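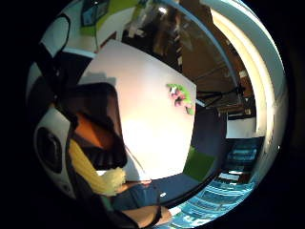

Flower decal on white panel, August round.

Home | Checklists | Sites | Forms

Fludstead Residence Hall: Shared Kitchen and Laundry Safety Checklist

1. Exit route clear to full width. PASS
2. Extinguisher charged, tag in date. PASS. Unit 118.
3. Dryer lint screens cleaned. FAIL. Heavy buildup on 2 screens. Clean before next use.
4. Washer hoses free of cracks and bulges. PASS
5. Outlets near sinks trip on test. PASS
6. Decals and stickers clear of vents, controls and warning labels. PASS. Residents may keep decorative items that meet this rule.
7. Shelf load limit posted. FAIL. Sign missing in Room 791. Replacement to be ordered from Sikora.
8. Floor drains open and covered. PASS. Slow drainage noted in the laundry; recheck in September.

Failed items must be corrected and signed off before the next round.

Related checklists
Zimik House: Stairwells and Landings
Brosia Annex: Boiler Room

Contact the Safety Office | Back to top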